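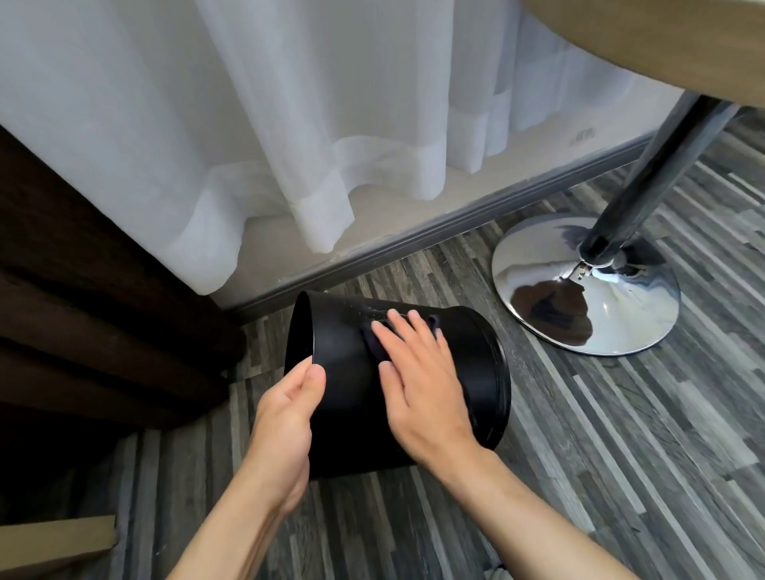 Wiping the outside of the waste bin, left hand on the rim, cloth under the right.

Hand pose tracker loses the right hand during cloth wiping
Posted by Jong-dae Chae on 11/3/19
Filed under: Perception, Hand Tracking

Our group is preparing head-view recordings of household cleaning as input to the Briltow task planner. The hand pose module performs acceptably on most tasks. In the bin wiping task, however, the right hand is dropped repeatedly while it lies flat on the cloth. The left hand, which holds the rim, is tracked without interruption.

In one recording the track was lost 9 times. When the right hand is found again, it receives a new track number, and the planner then records the end of one wipe and the start of another. The bin is matte black and the cloth is dark navy, and the segmentation mask frequently merges the two. We are using the default settings of the Rarnis tracker, with the confidence cutoff at 0.91.

We would be grateful for advice on two points. Should the cutoff be lowered for this task only? Is there a supported way to keep the same track number across a short loss?

Eun-seong Kong
The two points should be handled separately. I would not recommend lowering the cutoff as a first step. On dark objects a lower value tends to admit false hands along folds in the fabric, and these are harder to remove afterward than a gap.

Please set the track hold time in the tracker configuration file. The default is 2 frames, which is too short for wiping. We use 112 for all cloth tasks. During the hold, the tracker carries the last wrist position forward using the forearm direction, and it keeps the track number if a hand of the same side reappears within the search radius. In your view both forearms enter from the bottom, so the side assignment should be dependable.

The merged mask is a different matter. The planner should not use the mask boundary to decide when contact begins or ends. Use the wrist speed relative to the bin axis, and treat the cloth and hand as one body while the grasp label is active. After changing the hold time, delete the cached tracks before running the export again. The export step reads the old cache without a warning.

Berge
Same trouble with a black pan and a dark towel. We switched to a lighter towel and it was fine after that. This does not help with recordings you already have.

Fellness
Agree with the hold time setting. Check your version first, as the older configuration files use a different name for it and an unknown name is ignored. Also look at the left hand once the hold is longer. On our data the two tracks were swapped when the hands crossed over the rim, and we had to reduce the search radius to stop it.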